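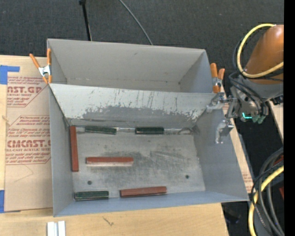
17/12/2024

I said in September that I would write up the perception side of the block sorting work once it stopped changing every week. It has not really stopped, but it has slowed down enough to write about.

The task is simple to state. There are blocks in one compartment of a two-part bin, and the arm has to move them one at a time over the divider into the other. When one side is empty it goes back the other way. The program that runs all this is called Rey. It started as a single script and is now four processes and a config file that I keep meaning to tidy.

Most of the effort this autumn went on finding the blocks. The first version used colour. Red and green are easy to tell apart, and on a clean background you can threshold the picture, find the blobs, fit a rectangle to each and be done in an afternoon. Our background is a scratched metallic grey floor, and the divider has lost a lot of its coating, so there is a ragged dark patch in the middle of it. Dark green against dark grey is not much of a gap. Under the evening lights the green blocks came back in pieces, and now and then a patch of the worn divider came back as a block.

I tried the obvious things first. Fixing the exposure on the camera helped more than anything else and should have been done on the first day. Switching from plain RGB to a hue-based space helped the red and did very little for the green. Masking out the divider got rid of the false blocks there, but it also hid real ones that were leaning on it, so that came out again.

What we have now is a small segmentation network, trained on pictures from the bin itself. I labelled the first batch by hand and used the model to pre-label the rest, then corrected those. The tool for this is Drelora, which does nothing clever but has decent keyboard shortcuts, and after a few hundred masks that is what you care about. The colour code is still in there as a check. If the network says green and the colour code strongly disagrees, the block is skipped on that cycle and looked at again on the next.

The second problem was blocks against the walls. A block lying in the open is an easy grasp: close across the short side and lift. A block lying flat along a wall has no room for one of the fingers. The old planner scored grasps by how central they were on the block, and it would happily pick one that put a finger into the side of the bin. The force limit would trip, the arm would stop, and someone would have to walk over and clear it.

The planner now works from a fixed model of the bin, with the sloping sides put in as proper planes. Every grasp candidate is checked for finger clearance all the way down, and any that pass within 3 mm of a wall are thrown away. If a block has no grasps left, it goes on a list for nudging. A nudge is a short sideways push with the fingers closed, meant to bring the block far enough out to be picked normally. It is slow and looks a bit silly, but it is easy to reason about and it has cut the number of stops a great deal.

Keeping the bin model honest is its own small job. The bin is held with spring clamps, and it does creep. I did not believe this until I overlaid the first and last pictures of a long run. Rey now refits the top edges of the bin before every run and refuses to start if the fit is out by more than a few millimetres. I would like it to refit during the run as well. At the moment the arm is in the way too often for that to be reliable, so it would need a parked pose and a pause, and I have not decided whether the lost time is worth it.

Numbers, for those who asked. On the last full test we set 90 picks and 74 of them went through first time, with no nudge and no retry. Most of the others succeeded on the second go. The failures that worry me are the 2 where the gripper closed on nothing and the software carried on as if it had a block. That is a bug in how I read the finger width. The value is sampled while the fingers are still moving, and a slow close looks the same as a grip. I have added a wait and a second reading, and I need to run the whole test again before I trust it.

The logging changed too. Each cycle now writes one folder with the picture, the masks, the grasp candidates with their scores, the chosen grasp and the joint states. Before this I had it all in one large file and spent far too long lining up timestamps. Ploltovik, the viewer we use, can step through the folders in order, and I can usually see what went wrong in a minute or so – often it is the mask, and the grasp was reasonable given the mask it had.

Still on the list: blocks stacked on top of each other, which the planner treats as one odd-shaped block, and a proper recovery routine after a force stop. I also owe the people at Clisenberg a cleaned-up copy of the calibration code, and that will probably come first.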